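3.2 Bottles and working surfaces

Trigger spray bottles were chosen as the unit of study because they are the item most often shared between cleaning staff and the people who use a room during the day. At the Katico site, bottles are issued from a central store and left on or near the tables they are meant for. They are seldom returned at the end of a shift. Over the study period, which began in October, 197 bottle placements were entered in the site log, and each entry gave the table, the position of the bottle on the table, and the level of liquid judged by eye.

The bottles have clear bodies and carry dark trigger heads. A clear body allows the level to be read without lifting the bottle, but readings become less certain as the level falls. On a white or pale gray table a nearly empty body takes on the tone of the surface behind it, and highlights in the plastic near the base can be taken for liquid. Staff entered "low" and "empty" for the same bottle on several occasions within one shift. We therefore merged the two terms into a single class, "near empty," for all later analysis.

Tables were wiped twice daily under the existing schedule. The finish of the tabletops is matte, but smudges remain visible on it when light falls across the surface at a low angle. Raters were asked to stand at the long side of the table and to record smudging before reading the bottle level, so that the second judgment would not affect the first.
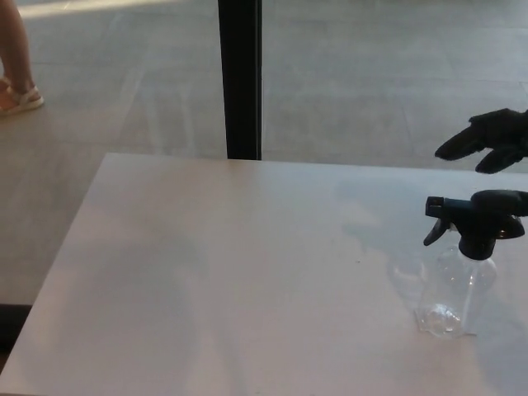

3.3 Placement near glazed walls

Six of the tables in the sample stand next to full-height glass. These were treated as a separate group for two reasons. The first is light. Sun on the floor tiles and reflections in the panes change the apparent color of both the table and the bottle, and morning and afternoon readings of the same bottle did not always agree. The second is exposure to passing foot traffic. People walking along the other side of the glass can see the table and whatever has been left on it, and the Pledus guidance in force at the site asks that cleaning products be kept out of public view between tasks. In practice this was rarely done – staff reported that the nearest cupboard was too far from the glazed side to be useful.

Bottles in this group were most often found standing upright toward one end of the table, away from the middle. This left most of the surface free for use and kept the bottle within reach of a person seated at that end. It also placed the trigger head close to the table's edge, where a sleeve or bag could catch it. Five tipped bottles were logged during the study, all of them near empty. A full bottle is heavier at the base and was not found on its side at any table.

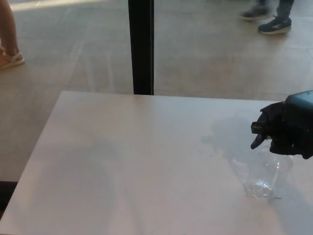 Figure 2. Spray bottle upright on a table beside the glass wall, with a small amount of clear liquid near the base. Dip tube visible through the body.

The dip tube deserves a brief note. When little liquid is left, the tube may draw air even though some product remains in the bottle, and users tend to report the bottle as empty. Under the Tymoshchuk scale, which we adopted for fill level, such a bottle is scored by remaining liquid and the report of the user is set aside. We kept the user report as a second field. The two fields differed most often for bottles in the glazed group, and this difference is taken up in Section 4.

Refill requests were drawn from the Zusport supply ledger, as closed on 1/23/18. The ledger holds 799 lines for the site, including hand soap and paper goods, which were removed before matching. Requests that named no table were kept in the totals but left out of the comparison between groups.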